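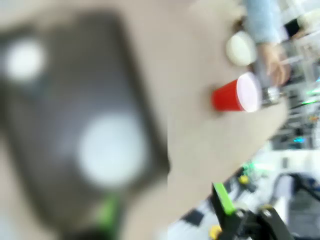 Table-setting trials at Prasetside, seen from the wrist.

News > Research > Manipulation
2 min read

Good news from the Cirniline project! Divya Hegde and Melahat Polat have a first result on learning from blurry wrist video, and we're thrilled with it. The usual habit is to throw out any clip where the arm moves fast, and that means losing a lot of useful motion. Their method keeps those clips and lets a steady side view fill in what the wrist view smears (a simple idea, but the timing between the two took months to get right).

They trained on 118 demonstrations, with a person sharing the table in many of them. On the test set of 159 short tasks, the new policy missed its target in only 7, and Melahat thinks most of those come down to depth errors near the rim of a dish.

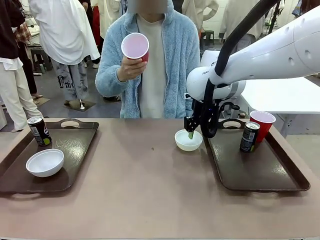
Sharing a table is the part Divya cares about most. Older policies tended to freeze whenever somebody reached in, and she wanted one that keeps working calmly through it. Take a moment like the one with the red cup held up at chest height while the gripper has its small green object down in a white bowl: two sets of movements, one table, and plenty of people in the background for the side view to cope with. She'd like to try it with two people next, and Subbarao Kartha is already rewriting the timing code for that. The write-up should be ready in August!

6 comments · 118 shares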